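Trorus Repair Notes, release 2

README and data card
Last changed: 2025-10-21

What is in this release

Trorus Repair Notes is a collection of 2327 short written records from repair evenings in Trarkdale and Clakivthorpe. Each record tells what kind of household item came in, what the owner said was wrong with it, what the repairer found, and how the visit ended. All records are text. There are no recordings, and no photographs are part of the data files.

The first release had only the Trarkdale evenings. Release 2 adds Clakivthorpe and corrects many spelling mistakes in the item names. If you have made a table or a chart from release 1, please make it again, because some record numbers have changed.

Files

records.csv is the main file, one row for each item brought in.
categories.csv is the list of the 63 item categories, with a short explanation of each one.
changes.txt says what was changed between the releases.
LICENSE.txt is the full license text.

The files are saved as UTF-8, with a comma between the fields. Some owners' complaints contain line breaks inside quotation marks. A simple script that reads line by line will break there, so please use a proper CSV reader.

Fields in records.csv

record_id: a number, unique in this release.
town: Trarkdale or Clakivthorpe.
category: one of the values in categories.csv.
age_years: the age of the item as the owner told it. Often empty.
complaint: the words of the owner, written down at the front table.
finding: the words of the repairer.
outcome: fixed, partly fixed, advice given, or not fixed.
part_needed: yes, no, or empty.
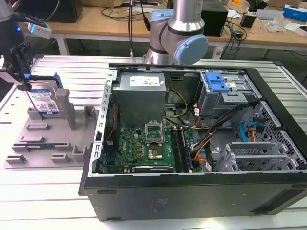 Written by the maintainer of Trorus Repair Notes
Role: data editor, Clakivthorpe

How the records were made

At each evening the owner fills in the top half of a paper card together with the person at the front table. The repairer fills in the bottom half when the work is over. Later I type the cards into a form made with Sabatier, our small data entry tool. Sabatier checks that the category exists and that the outcome is one of the four permitted words. It does not check anything else.

I typed the complaint field as it stands on the card. If an owner said "it makes the noise of a sick goose", then this is what you will find. In the finding field I have written out the abbreviations, for example "PSU" became "power supply" and "cap" became "capacitor". Where I could not read the handwriting, I put [unreadable] and did not guess.

Known problems

The age of the items is weak data. Many people do not remember when they bought a toaster, and they like round numbers. I would not compute an average from this column.

Computers are difficult to compare with other items. A desktop computer that does not start can have many different causes, and a repairer often tests several of them before something helps. In Trarkdale the repairers wrote only the last step. In Clakivthorpe they wrote all the steps, so these findings are much longer. Length of text says nothing about how hard the repair was.

"Advice given" was used in two ways. Some repairers chose it when the item had no fault and the owner only needed to learn a setting. Others chose it when they recommended a professional shop. I have tried to separate these two and I could not do it in a reliable way.

The cards of the June evening in Clakivthorpe became wet in a bag, and 8 of them could not be read at all. They are not included and they have no record_id.

Privacy

Names, phone numbers and addresses were on a separate strip of the card, and this strip was cut off before typing. I also removed names that appeared inside the complaint text and wrote [name] in their place. If you find one that I missed, please write to the project and do not repeat it in a public report.

What the data is good for

It works well for teaching people to clean and group short texts, and for seeing which words owners use for a fault compared with the words of a repairer. It can also help a new repair group decide which tools and small parts to have ready.

Please do not use it to rank manufacturers. Brand names were written down only sometimes, and the people who come to a repair evening are not a fair sample of all owners.

License and citation

The records may be used and shared under the terms in LICENSE.txt, also for paid work, if you name the source. Please cite as: Trorus Repair Notes, release 2.

Corrections are welcome. Send the record_id, the field, and the text as you think it should be. Corrections to categories.csv will wait for the next release, so that the numbers stay the same for everybody who uses this one.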